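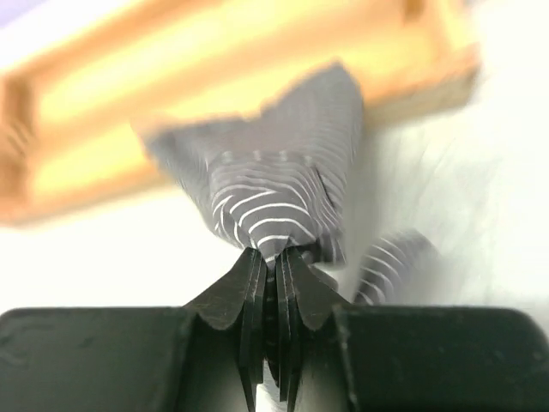
Laundry, by remote control

Jul 6, 2024

I have now spent most of June teaching two robot arms to hang up clothes, a chore I avoid so thoroughly at home that my own hangers are mainly decorative.

The way we do it at Hostalari, you take hold of a pair of handles and the arms copy you. You hang the shirt, the computer keeps a record of every twitch, and after enough rounds of this it is supposed to get the idea. Enough, according to the plan, is 2,628 rounds. I am at 649. My wrists would like a word with whoever wrote the plan, and unfortunately that was me.

Stripes are my favorite so far because you can see where the cloth is going. Pinch a striped thing in the wrong spot and the lines bunch up and tell on you. Black cloth keeps its secrets.
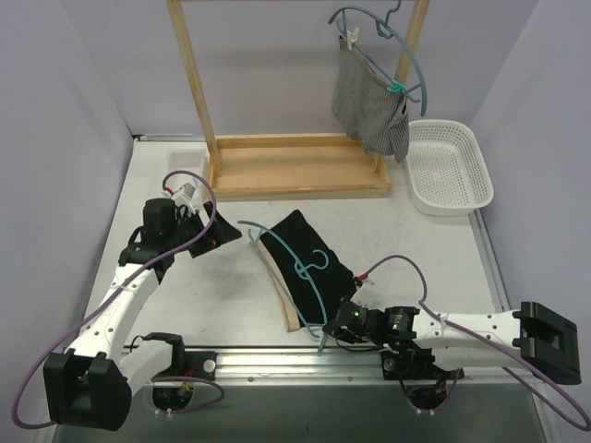

Black also hides its own folds, so I poke around for a sleeve or a strap and come up with a fistful of hem. A round with clip hangers takes me 30 seconds on a good morning. My worst was 7 minutes, and I kept it in the set for a day before deleting it out of shame. I don't want a machine learning to hesitate the way I do.

The bigger problem is that I've gotten sloppy in a consistent way. I always go for the left corner first, and I always nudge the hanger twice before lifting. Played back, the arms do it too, both nudges, very solemnly. Next week I'm starting from the right corner and trying to keep my nervous habits to myself.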